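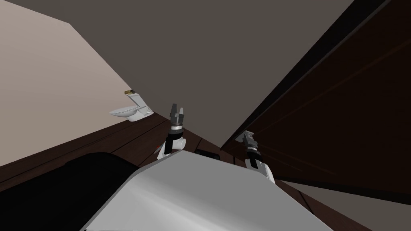 What is in the Messina recipe card set, and can I use it for my own stuff?

It's 200 typed-up recipe cards from my great-aunt's kitchen drawer, and you're welcome to use them for pretty much anything as long as you keep the credit line.

Okay, so a bit more on that. The oldest card is dated 1932 and it's for a plum cake that calls for "enough flour," so please don't expect lab conditions! I typed most of these myself over a very long April, and Yolotzin Cortés did the Spanish ones (she also fixed my accents, which were a mess).

What you get

cards.csv has one row per card. The columns are id, title, year, language, ingredients, steps and notes. Year is blank on a lot of them. If a card had no date I left it alone, even when I had a pretty good hunch.

notes.txt is all the stuff scribbled in the margins. My favorite is "too salty, Jovita liked it." That's Jovita Ponce, my grandmother's neighbor, and she turns up a lot.

Things to know before you dig in

Spelling is kept the way it was on the card. So you'll find "choclate" and "chocolate," sometimes in the same recipe. If you want clean words, run your own cleanup and keep a copy of the original.

41 of the cards are in Spanish and the rest are in English. A few mix both, and I filed those under whichever language the title used.

Oven settings are a pain. Lots of cards say "slow oven" or "hot oven" and leave it there. I didn't turn those into degrees.

8 cards have stains over part of the text. Wherever I couldn't read a word I put [?] in its place. I'd love a second pair of eyes on card 8, the pickle one.

Changes

2021-08-16: fixed the doubled rows, put the soup cards back in (sorry!), and made the quote marks behave when you open the file in a spreadsheet.

Credit line

Messina recipe cards, typed by the family and Yolotzin Cortés.

If you cook anything from it, open an issue and tell me how it went. I still haven't tried the liver dumplings.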